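# Dilution ratios, and why I stopped trusting the lines on the bottle

February 12, 2019

A follow-up to the post on descaling. Several people asked what I put in the trigger sprayers and in what strength, so I went back through the notebook and wrote the figures out properly.

I use three working solutions. Everything else I have tried either duplicated one of them or left a film.

## Measuring

The first problem is that "one part to ten" means two different things depending on who printed the label. Some makers mean one part concentrate added to ten parts water, giving eleven parts in total. Others mean one part in ten, so nine parts water. At weak dilutions the difference is trivial. At strong ones it is large enough to matter, and the Grunmont leaflet manages to use both conventions on the same side of the same sheet. I wrote to them in May and had a polite reply that didn't settle it.

I now treat every ratio as concentrate added to water, and I weigh instead of using the moulded lines on the bottle. When I checked one bottle against the kitchen scales, the top line was out by 65 ml. Cold tap water is close enough to one gram per millilitre for cleaning purposes. The concentrates are slightly denser, and I ignore that.

Procedure:

1. Tare the bottle with the sprayer head off.
2. Add the water first. Concentrate first makes foam, and the foam comes up the neck before the bottle is full.
3. Add the concentrate with a syringe or from a small jug.
4. Fit the head, hand tight, and turn the bottle over twice. Don't shake it.
5. Write the contents and the date on tape and stick it to the bottle.

Step five is the one I skipped for years. Two clear liquids in matching bottles look identical, and sniffing them is a poor test — particularly if one of them is the descaler.

## The solutions

**General surfaces.** Plurkex neutral concentrate, 10 g in 427 g of water. The odd figure is simply what fits under the dip tube bracket with room to spare. It does desks, shelves, painted doors and the outside of the fridge. Wipe while wet. No rinse needed at this strength.

**Grease.** The same concentrate, 40 g in 400 g of water. Leave it for two minutes, wipe, then wipe again with a damp cloth. It will dull unsealed aluminium if left overnight, as I found with the extractor filter.

**Glass.** Plain water with a very small amount of spirit vinegar, 15 g in 420 g. I bought the Jonetti glass cleaner to compare and could not tell the two panes apart after drying. Keep this one off stone and never top it up from a bottle that has had anything chlorinated in it.

I make these in small amounts. A full 2685 g batch in a jerrycan seemed efficient, but diluted cleaner with no preservative goes cloudy after some weeks, and I poured most of it away.

## The heads

Sprayer heads fail long before bottles do. The usual faults, in the order I check them:

- **Nozzle turned to off.** Worth checking before anything else. I have dismantled a working head because of this.
- **Dip tube too short or come adrift.** It draws air when the bottle is a third full. Push the tube back in, or cut a longer one at an angle.
- **Scale in the nozzle.** Unscrew the tip if it comes off and soak it in warm vinegar for an hour.
- **Collar cross-threaded.** The bottle leaks down the neck when tilted. Back it off until it drops into the thread, then tighten.
- **Worn piston seal.** The trigger moves freely and nothing comes out. Replace the head.

Zübeyde Tatlı, who commented on the last post, suggested running plain water through the head for ten pulls before putting a bottle away for any length of time. I have done this since the autumn and have not lost a head to crystallised residue in that period. The sample is small, but it costs nothing.

Gündoğdu sell replacement heads loose, in the common neck size. Check the thread against the old collar before ordering. Mine arrived with tubes long enough for a bucket, and I trimmed them with kitchen scissors.

Next I want to measure how much liquid a single pull delivers, for each head I own, on the same scales. The plan is twenty pulls into a tared jar, three runs per head, with the nozzle on the same setting throughout. I'll post the table when it's done.

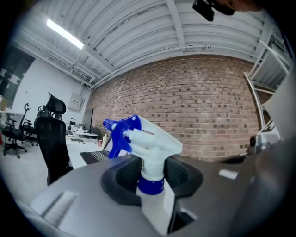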